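# Workshop tips: demonstrating a tray insertion by remote control

These notes cover white plastic parts with printed markers, a shallow tray and a two-fingered parallel gripper. They assume that the arm has already been calibrated and that the operator can drive it without looking at the handset.

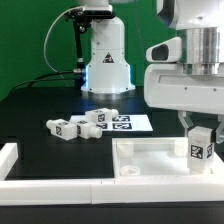 Side view. Block held upright at the right end of the tray. 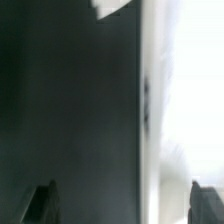
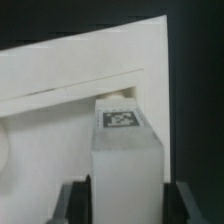
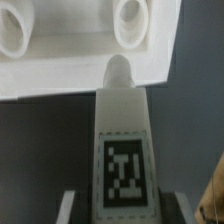
In the last of the four, the peg is just under the ledge of the part, a little to the left of the fully visible boss.

Brundale, February 4, 2020

## Before recording

- Wipe the markers with a dry cloth. Do not use solvent on printed paper labels. It lifts the black and the tracker starts to drop corners.
- Press down any label edge that has curled. A marker bent over a corner still gets detected, but the pose will be wrong by a few degrees.
- Tape the marker sheet down on all sides. If a part drags it during a run, every run after that has a different table origin.
- Check cable slack with the arm at full reach, then again with the wrist turned to both limits.
- Home the gripper with nothing in it. The Panetti controller keeps the last width it saw, including a wrong one.

## Lighting and exposure

White parts in a white tray are hard on a small wrist camera. Lock the exposure manually with a part in the fingers and the tray in view. Automatic exposure will settle on the dark tabletop during the approach and wash out the tray on arrival.

Diffuse light is enough. A single desk lamp puts a hard shadow inside the recess, and operators tend to steer by the shadow edge.

Frames blur during fast travel. Leave them in the recording. Slow down for the last part of the approach so that the marker edges are sharp before contact.

## Gripping

1. Approach square to the two side faces. A grip that is skewed at pick-up stays skewed at insertion.
2. Close slowly until the force reading changes, then stop for one second.
3. Lift a finger's width and hold. If the part rotates, put it down and grip again lower on the body.
4. Keep the fingers clear of the marker. Umesh Grewal grips low on the block and leaves the whole top face open, and his runs need the least cleaning up.

Parts that lie on their sides need to be stood up first. Record this as its own task with its own label. We mixed the two in November and had to split 400 runs by hand.

## Driving the insertion

Use the side view to get to the tray and the wrist view for the final alignment. Change over once. Operators who glance back and forth make small corrections in both directions, and the recording is full of them.

Line up sideways first, then depth, then go in. Moving on all axes at once is quicker for a practised hand but gives the learner very little to separate.

A boss is easiest to judge by its rim. The interior is in shadow and its centre looks further off than it is. Steer so that the peg tip covers the near edge of the rim evenly on both sides.

If the peg touches a ledge, back off along the same line and try again. Do not slide it across the surface. Vivek Shukla keeps his recoveries in the set, marked "R", and we now do the same. Limit them to one recovery per run.

Scale the handset down for the last stretch. Ours is set to 12 per cent, which feels sluggish for the first few runs.

## Hand guiding

Moving the arm by hand works for the approach and poorly for the insertion. The operator's own weight goes into the force reading, and the forearm usually covers the side camera. If hand guiding is all there is:

- stand behind the elbow joint
- hold the wrist housing, never the fingers
- zero the force sensor with the part gripped and hands off the arm

## Recording and filing

Start the recording before the first movement and stop it after the fingers have opened and moved clear. A run that ends at contact cannot be scored.

Move the parts between runs. Turn them, swap them over, let them overlap the edge of the marker sheet. Sarita Kaushik uses 11 starting layouts, drawn on card, and works through the stack in order.

Swap operators every hour. Runs from a tired operator are longer, with pauses above the tray.

File names: task, operator initials, layout number, run number. The Shawky disk is full past 3,000 runs, so move finished sets off it before starting a new one. Failed runs go in the same folder with "F" at the end. Do not delete them.

Spare labels are in the drawer under the controller. Trim them outside the dashed line.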